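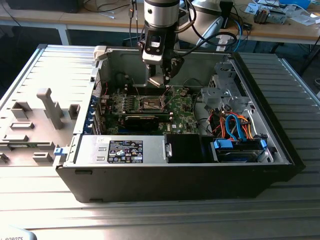

*Last changed in June*

## Questions people keep asking me about old desktop computers

I buy tired old office desktops, clean them up and sell them on through my little shop, Brellodix. The same questions land in my inbox every week, so I've put my answers in one spot. If yours is missing, write to me and I'll probably add it!

### Is a used office desktop any good for a normal household?

For email, bills, homework and video, yes, absolutely. I've typed this whole page on one. Office machines spend their lives doing spreadsheets, and they usually have plenty left in them. If you want to play the newest games or edit long videos, save your money for something else.

### What do you charge?

The basic setup is $79, and that gets you the tower, a power cord and a keyboard. Screens are extra, and I don't always have any. Please ask before you drive over!

### How much memory do I need?

I'd go for 16 GB if you can. Eight is okay if you're the sort of person who closes tabs (I'm not, I have a terrible habit of keeping every recipe I've ever looked at open).

### My computer got slow. Should I replace it?

Maybe not yet. Find out if it has an old spinning hard drive. Swapping that for a solid state drive is my favorite fix in the world – on a lot of machines it feels like a whole new computer. Also have a look at what starts up when you turn it on. I once found 2 different weather programs fighting for space on the same desktop.

### Can I open the case myself?

Sure! Shut it down, unplug it from the wall, and lay it on its side somewhere with good light. Most office towers have a latch or a couple of screws holding the side panel. Touch some bare metal on the case before you reach in, and take a phone picture of the cables before you pull any of them out. I skipped that step for years and regretted it plenty.

Leave the power supply closed up, though. I don't open those either.

### How do I get the dust out?

Canned air in short bursts, outdoors if the weather's nice. Hold the fan blades still with a finger while you blow. Don't use your household vacuum inside the case, as it can build up static.

### What happens to the files on a computer I give you?

I wipe every drive with a program called Trunari before I do anything else. If you'd feel better keeping the drive, pull it out and keep it, no hard feelings. Do copy your photos first – I can't get them back after the wipe.

### Do you take laptops? Printers?

Laptops yes, if the screen isn't cracked. Printers no, never again.

### Do you ship?

Only small parts. Towers are heavy and boxes get dropped. Pickup is at the Nigam building, unit 183, and I'm there until 6 p.m. most days. Ring the bell twice, the first ring doesn't always work.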